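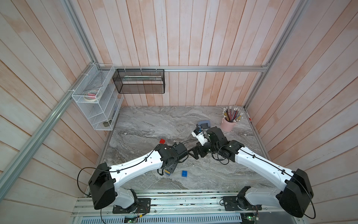 **Left arm drops its wrist servo whenever the two arms meet. Is the cable clip theory real?**

**slotted_panel** wrote, April 26, 2026:

Two-arm bench cell, white links, black servos, both arms on black plates bolted to the front rail. Bought as a pair from Jumach and put together by me in February. It ran fine for weeks. Now the left wrist goes off the bus whenever it comes in close to the right one over the middle of the table. Torque cuts, the gripper hangs, the controller logs a timeout and I have to power cycle that side.

Jumach support answered in one line: "Please check cable clips." They want me to buy their clip and cable refresh kit. I don't believe in it. The clips are little black things that hold a thin black cable along the top of the link. I fail to see how a clip takes a servo off a bus.

What I've done already:

- swapped the left and right controller boards (fault stayed with the left arm)
- re-seated both ends of the servo cable at the wrist
- new firmware, no change
- lowered the speed by half, and it still drops, just later

Before I give these people money I'd like to hear from somebody who has fixed this and not just read that it can be fixed.

---

**ohmward** wrote:

Clips don't take servos off a bus. Tight clips do. If the clip nearest the wrist is pinching, the cable can't slide, and all the bending happens in the short bit between the clip and the connector. That bit gets folded in the same spot on every reach. The copper goes before the jacket does, so it'll look perfect from outside.

You said it happens close to the middle. How do the cables lie when both arms are in there?

---

**slotted_panel** wrote:

They loop and cross where the wrists meet. There's also a loop hanging from the left shoulder down toward the plate, which I left long on purpose. I've read "leave more slack" and "leave less slack" in the same week from the same vendor, so forgive me if I don't treat slack as a science.

---

**ohmward** wrote:

Slack in the wrong place is no use to you. A long loop at the shoulder and a tight clip at the wrist means the slack never gets to where the bending is.

---

**benchgremlin** wrote:

I'm going to disagree with all of this. Everybody blames cables because cables are cheap and you can see them. Measure the voltage at the last servo while the arm is reaching. Long reach, shoulder working hard, supply sags, and the servo at the far end of the chain browns out first. That's your wrist. It would look exactly like a bad wire.

What supply are you on?

---

**slotted_panel** wrote:

The one that came with it. Fotamton brand, label says it's good for both arms. I didn't check that claim either, now that you say it.

But I don't love the theory. The right arm is on the same supply, reaches just as far, and has never dropped once.

---

**benchgremlin** wrote:

Same supply, different wiring to the base. Thin leads running to an open board is not what I'd call power distribution. One tired crimp and that side sags more than the other. Ten minutes with a meter, it costs you nothing.

---

**tarnish_free** wrote:

Had the same arms at our place in Ilten. We bought the refresh kit. It's a bag of clips, a cable and a printed card. The fault went away for 19 days and came back, same joint. So it's something in the cable path and the kit doesn't address it, it just resets the clock.

Clip spacing on the card is 64 mm, if anyone wants to save themselves the purchase.

---

**ohmward** wrote:

> The fault went away for 19 days and came back

I'd call that a fatigue failure with a new part in an old route. Did you move the last clip or put it back where it was?

---

**tarnish_free** wrote:

Put it back where the card said. Which is where it was. Yes, I see it.

---

**benchgremlin** wrote:

Or you unplugged and re-plugged the base connector while fitting the kit, cleaned up a bad contact, and it went bad again. Your result fits mine as well as it fits his. You changed 2 things at once and learned nothing from either.

---

**slotted_panel** wrote:

OK, measured. Meter on the last connector of the left arm, arm parked at full reach, then pushed down on the wrist by hand so the shoulder had to fight. Sag of 230 mV. The right arm gave me nearly the same. I'm not calling that a brownout.

Then I held the arm still, torque on, nothing moving, and wiggled the cable just behind the wrist connector. Dropped off the bus. Did it again, dropped again. Wiggled at the shoulder loop for a good while and got nothing.

---

**benchgremlin** wrote:

Then it's the cable and I was wrong about the supply. A handheld meter won't catch a fast dip, so I wouldn't call the supply good either, but a fault you can make with your fingers beats one you have to imagine. Change the cable.

---

**ohmward** wrote:

Before you fit the new one:

1. Power off at the wall and rest both arms on the table. They fall when torque goes.
2. Take off the clip closest to the wrist and leave it off for now.
3. Run the new cable through the remaining clips. You should be able to pull it through by hand with light drag. If it won't slide, open the clip a little.
4. With the arm still off, move the wrist by hand to both ends of its travel and watch the cable. It should make one wide curve. If you see a sharp corner, feed more through from the shoulder.
5. Put the last clip back only where the cable doesn't shift.
6. Do the same motion with the other arm in the meeting pose. Route one cable over and the other to the outside so they can't hook each other.

Step 6 matters in your setup more than people admit. A cable that snags on the other gripper gets yanked straight at the plug.

---

**slotted_panel** wrote:

I can believe 1 to 5. On 6, I've watched it run for a lot of hours and never saw them hook. They touch. I'm not rerouting a working right arm on a hunch.

---

**ohmward** wrote:

Your arm. I've pulled a plug out of a wrist that way.

---

**wirebasket_etc** wrote:

Does anyone know if the Vörös silicone cable is any better than stock? The shop page says "robot grade" which means nothing to me, but it's softer in the hand.

---

**tarnish_free** wrote:

We have it on one arm. Softer, yes. Also grippy, so it doesn't slide in the clips unless you open them up, and then you're back to the problem in this thread. I wouldn't pay extra for it. Can't say yet if it lasts.

---

**slotted_panel** wrote:

Done, using a plain spare cable from the drawer. Old one stripped back at the wrist end: one conductor broken clean through inside good insulation, right where it left the last clip. So the clip theory is real, and support's one line was technically correct, which annoys me more than if it had been wrong.

Still not buying the kit. It would have put a new clip in the same bad place.

Last clip is now further back along the link and the cable slides. It's been running the meeting pose in a loop since lunch without a timeout. I don't consider that proof of anything, given the result from Ilten. I've put a strip of tape on the cable at the last clip so I can see whether it creeps, and I'll check it before each run.

Left the right arm alone.

---

**ohmward** wrote:

At least take a look at its last clip. It's had the same hours.

---

**slotted_panel** wrote:

It pinches. Fine. Ordering a second cable.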